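Guides > Wumum > Beginner help > Inventory

How to clear your stash in Wumum without crying

112 shares | 14 comments

You have hit the stash cap. Everybody does, usually at night, usually halfway up the stairs in Oltthorpe with a troll behind them. The starting stash holds 36 stacks, and the game fills it with moldy rope before you've learned to jump.

Step 1. Stop picking up rope. Open Settings, then Loot, and turn off "Grab all." It's on by default for reasons known only to the developers. While you're in there, turn off the pickup sound too. Your family will thank you.

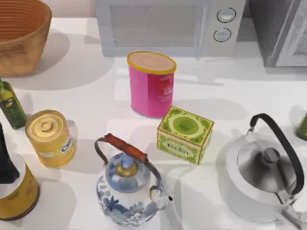
Step 2. Sort by weight, not by value. The value column shows what a thing is worth in Hong, the big port city you can't reach until chapter four. In your starting village the same sword sells for the price of soup. Weight never lies to you, so click that column twice to put the heavy stuff on top.

Step 3. Sell the top of the list. The smith pays best in the morning, game time, and sulks after dark. Keep one shield. I sold both of mine and spent 722 gold buying back the worse one. 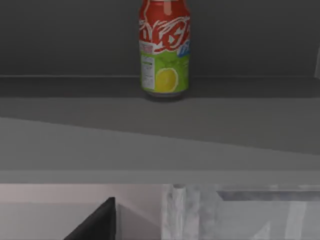

Red and green can with a lemon slice on the label.

Step 4. Raise your Firnumness. I know, the tooltip says "makes you more firnum" and leaves it there. What it does is add stash slots, two per point, and it also lets you carry a barrel without walking like one. Put your first five points here and ignore the fire spells for now. They mostly set your own hat on fire anyway.

Step 5. Buy the second chest. It costs 3,000 gold, a silly price for a box, but every chest in the game shares its contents. Don't buy the fancy one with the brass lock. It holds the same amount and you will lose the key.

After all that I was down to 361 pounds of junk from almost double, and could finally run from the troll.
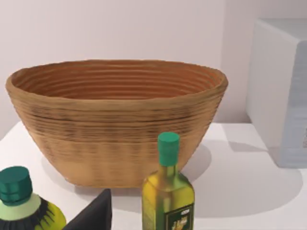 Marlowsgoat replied that step 3 is out of date: since the November patch the smith buys at night too, he just insults you first, and rope now sells for one gold if you tie ten together.

Fair enough. Ten ropes, then. Turn "Grab all" back on if you must.

Contact | Report a mistake | Back to top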